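Desk week at Saleveo reaches the second floor

Dec 27, 2022

The yearly desk week at Saleveo has moved to the second floor of the Derkach building. Every desk in the office gets one divided organiser box, and everybody has until the end of December to decide what goes in it and what goes home. 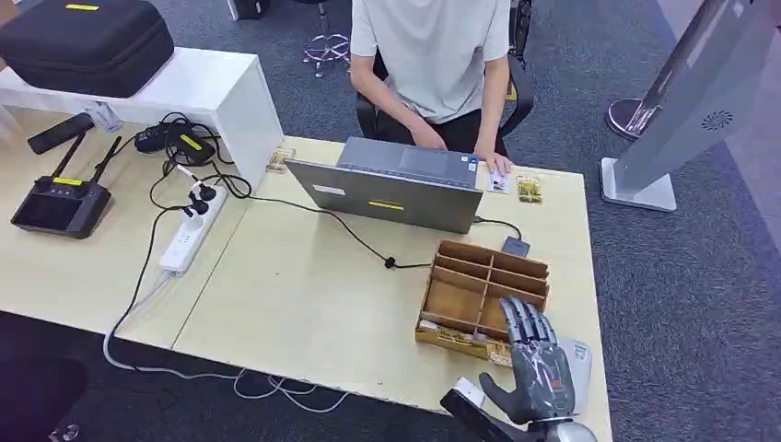
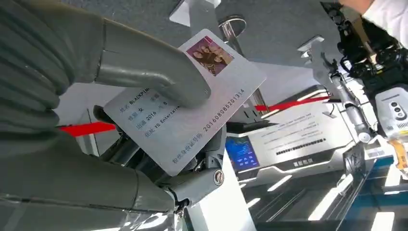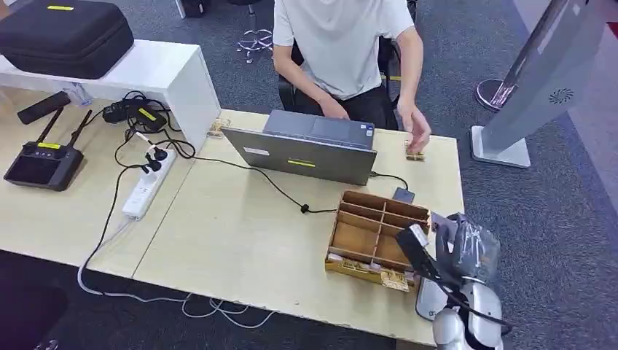
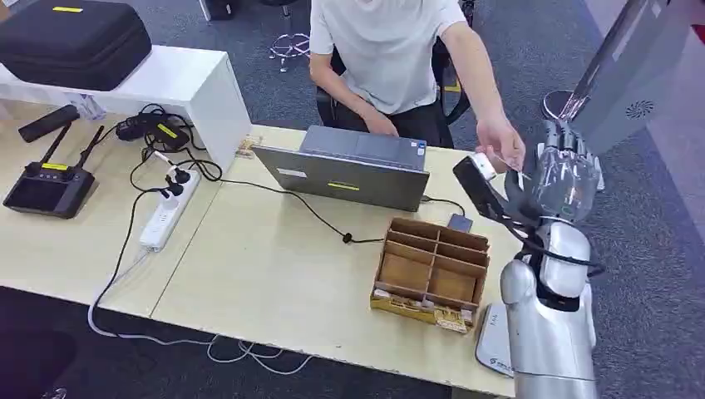
On the second floor during desk week.

There are 84 desks on the list this year, and 56 of them are already done. The work is led by Yevhen Symonenko from the office team, who also wrote the one-page guide which hangs next to the lifts. The guide is simple. Small things go into the compartments: cards, clips, adapters, spare batteries. Chargers stay on the desk only if they are used every day, and each one must have a label with the name of the owner.

"Last year we collected a full crate of chargers and we could not say whose they are," said Mr Symonenko. "So now the labels come first, and the boxes after."

Personal things are allowed. A fan card with the name BLACKPINK printed on it is as welcome in a compartment as a building pass — the guide only asks that one compartment is kept for such items and the others for work.

The most difficult part, people on the floor say, is the cables. A laptop needs one, a phone needs another, and after some months they make one big knot behind the power strip. Colleagues who have cables they do not need can bring them to the Punik room on the ground floor, where they will be tested and sorted by type.

The Sakau annex was finished first, in the beginning of the month, and its staff handed in 300 items, mostly old adapters and pens. The third floor will start when the second is ready. Extra boxes can be asked for at the reception — one for each person, please.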